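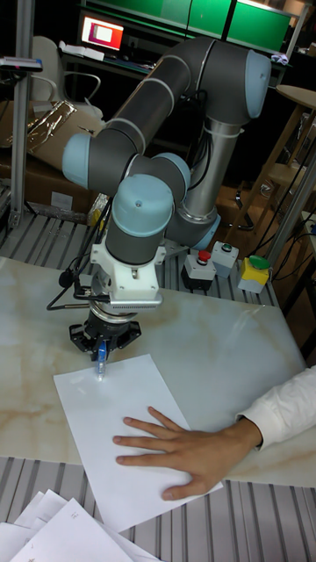
Ink is one of the harder household stains, and most of the damage is done in the first minute by rubbing. It gets onto worktops, desks, shirt cuffs and sofa arms, and each of those needs a different approach. A single sheet of white paper slightly askew on a marble-patterned tabletop, with a pen tip pressing on it, is how a fair number of worktop marks begin. Put a magazine or a thin chopping board under the sheet before you write, especially with felt tips and anything that soaks through.

Laminate and sealed worktops

Blot the mark with dry kitchen roll. Put a little surgical spirit on a cotton pad, hold it on the ink for 17 seconds or so, then lift. Turn the pad to a clean side each time. Finish with warm water and washing-up liquid and dry with a tea towel. Bicarbonate of soda mixed to a paste will shift what is left, but go gently on a gloss finish as it can dull.

Real marble and other stone

Do not use vinegar or lemon juice. Both eat into the polish and leave a pale patch that is worse than the ink. Use a stone cleaner, or a drop of washing-up liquid in water, and be patient. Deep marks need a poultice, left on overnight under cling film. If that fails, ring a stone polisher.

Cotton shirts and school uniform

Put an old towel under the stain and dab from the back of the cloth so the ink goes down into the towel. Surgical spirit works on most ballpoint. Fountain pen ink usually comes out with cold water and ordinary laundry liquid if you get to it the same day. Check the mark has gone before the shirt goes in the tumble dryer – heat sets it.

Leather

Try saddle soap first. Spirit takes the colour out of leather along with the ink. Torquil MacBrayne wrote in after last month's page to say he had done exactly this to the arm of a tan chair, and ended up re-dyeing the whole thing.

Painted walls

A damp melamine sponge, used lightly. On matt emulsion it will leave a shiny spot, so test behind a door. If you have to paint over ink, seal it with a stain block first or it will come back through, usually after the second coat.

Pens that have stopped writing

Scribble on the sole of a rubber shoe. If that does nothing, stand the tip in hot tap water for 90 seconds and dry it on a tissue. Store ballpoints tip down in a jar.

Next month: limescale, and what to do about the shower hose.

Shared 13 times | 4 comments

Contact the Yagi household pages | Copyright Yagi | Back to top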